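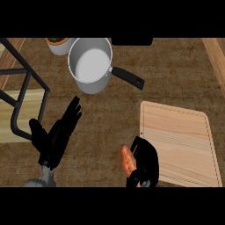 According to Ottilie Fuchs, the Karnen simulation kit is worth its fee only if students can set up a two-handed kitchen task without outside help. Participants shall test that claim in Unit 7.

The kit under review provides rendered kitchen settings and a pair of arms with multi-fingered hands. A course license costs $500 and allows 300 runs.

Written reviews shall address setup time, hand control and the quality of the manual. Submit to Ewan Ashby, Room 3310.

7 shares
0 comments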